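Speaker notes — "Folding, and the people who fold"
Nistum staff day, November 19, 2022

Slide 1. Say hello, thank Josefina Henríquez for the invitation, and mention that I started in a laundry myself, feeding sheets into the ironer on the early shift, so I come to this with a certain fondness for linen (and a bad shoulder).

Slide 2. Begin with towels. People outside the trade always suppose that washing is the hard part, and of course the machines took that over long before any of us arrived. Folding stayed with us. A towel is soft and thick and never lies the same way twice, and your hands know what to do with it long before you could explain it to anybody.

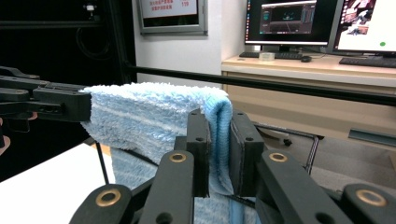
So when we talk about teaching a machine to fold, we are really talking about borrowing what the folders know. Go slowly on this point. At Zúñiga they asked the folding table first, before a single order was signed, and the two longest-serving women there ended up deciding which jobs should go over and which should stay.

Slide 3. What changes. Less reaching, less standing in one spot, more checking and mending. Be fair about the other side too — some 400 towels in a shift used to mean a good deal of chat across the table, and people do miss it. Tell the story of the tea break being moved.

Slide 4. Pay and grades. Leave plenty of time, there will be questions. Training on the Umik line begins in September.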